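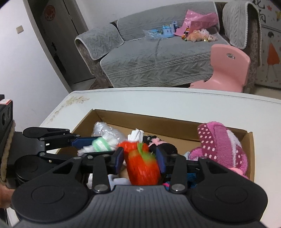

I have been arguing with people about library fines since May, and I'm not tired of it yet. My town, Mestside, still charges kids for late books. It isn't a lot per day, and everyone who defends it tells me so, usually in the first minute. But it adds up, and then a child has a blocked card, and a child with a blocked card stops coming in. You could put something fuzzy and red-orange with a tuft of green on top on every shelf in the children's room, as cheerful as you like, and it wouldn't pull back a nine-year-old who thinks she's in trouble at the desk.

I know because I was that kid. I lost a book about volcanoes when I was in third grade (it was under the back seat of my uncle's car, where it stayed until he sold the thing) and I walked the long way home for most of a year so I wouldn't have to pass the library windows. My parents never knew. They would have paid! It never crossed my mind to tell them, because in my head the library was now a kind of police station.

So when the Mestside branch put up its numbers this spring, I read them with my coffee going cold. There are 2126 children's cards on the books, and 54 percent of them hadn't been used in a year. Now, kids move away, kids get busy, kids discover soccer. I'm not going to pretend every one of those cards went quiet over a fine. But the branch also said that a card gets blocked once you owe 5 dollars, and if you've ever sent two kids home with a bag of picture books each and then had a bad week, you know how fast you get to 5 dollars.

My friend Njoroge Kashindye thinks I'm soft. He drives the school bus on the Kummont side and he has raised three readers, so I listen to him even when he's wrong. His line is that a fine teaches a kid that other people are waiting. You borrow a thing, you bring it back, and if you don't, there's a price. We went around on this for an entire cookout. I said fine, great, but who is paying? A seven-year-old doesn't have a wallet. She doesn't have a car either, and the book is late because nobody drove her. What she's learning is that her mom got mad in the parking lot.

He didn't have much of an answer to that, but he did say something that stuck with me, which was that if nothing happens when a book is late, the book that every kid wants will sit in one bedroom forever. Fair enough. I've been on a waiting list for the next dragon book with a child breathing down my neck, and I've had dark thoughts about whoever had it.

There are other ways to get a book back, though. Over in Pesero they quit charging kids and just stop you from checking out anything new until the late one comes home. Bring it back, and you're square that same minute. If it's really gone, you can read it off, so many minutes in the beanbag chairs for so many dollars, and a librarian signs a little sheet. I took my niece to see it and she was furious that she didn't owe anything, she wanted a sheet too.

And can we talk about the money for a second? People say the fines pay for new books. I asked Kheri Masanja, who runs the front desk in Mestside, what it's like collecting them, and she laughed at me. She spends a good part of Saturday mornings hunting for change and explaining a bill to a grandmother who didn't even know there was a book. She printed 24 overdue letters the week I talked to her. That's paper, stamps, and a person's time, all to chase down quarters. I'd much rather have her doing story hour. She does a very good troll.

What bugs me most is which families get hit. If you've got a shelf of your own at home, a blocked card is annoying. You shrug, you pay, or you go to the store. If the library is your shelf, then that's it, you're out of books. We run reading drives every fall in this town, with posters and a pizza party and the mayor in a hat, and all the while the kids we're begging to read are the ones we've locked out over the price of a sandwich.

I'd like Mestside to wipe the kids' balances, all of them, and send every family a postcard saying so. Not an email, half of those go to an address from two phones ago. A postcard, with the hours on it. Njoroge says if they do it he'll put a stack on his bus, and he still thinks I'm wrong.

The next library board meeting is Mon 19 June, upstairs, use the side door. I'm going to bring up the volcano book.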